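Basden Guest House Co-op, August meeting, notes by Luana

We started at 7:15 in the downstairs kitchen, and I'm writing these up the same night while I can still read my own scribbles. 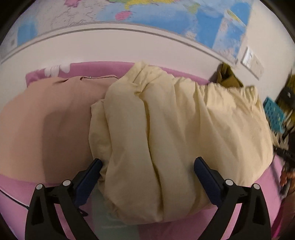 Regula Kälin asked straight off whether we could talk about the linen bill before anything else, as it has gone up again and she didn't want it squeezed into the last five minutes like in the spring. Fine by all of us! The bill was $2,192 for the summer so far, and that's with Dindberg doing pickup only on Saturday. Halima thinks we should get a second quote. I said I'd call Mạch Laundry and see what they charge for sheets and pillowcases (towels we can keep doing ourselves, I think, though Līga rolled her eyes at me).

Bookings. Meifang Fu had the numbers: 124 nights booked, 13 canceled, most of those in the wet week. We went back and forth on the cancellation rule and left it alone for now.

Back stairs. Still creaky, still on the list. Līga has a carpenter coming to look and will email everybody the price. We agreed she can say yes to anything up to $1,000 without calling another meeting.

Breakfast. Long one, this. Halima wants to drop the hot option on weekdays, Regula doesn't, and I went and put the kettle on. We'll try cold only until the next meeting and ask guests what they think.

Any other business: the spare key to the bike shed is missing again, please check your coat pockets. Meifang is swapping weeks with me.

To do: Luana, laundry quote. Līga, stairs. Halima, breakfast sign for the hall.

Finished at 8:50. Next one is at Regula's, bring a chair.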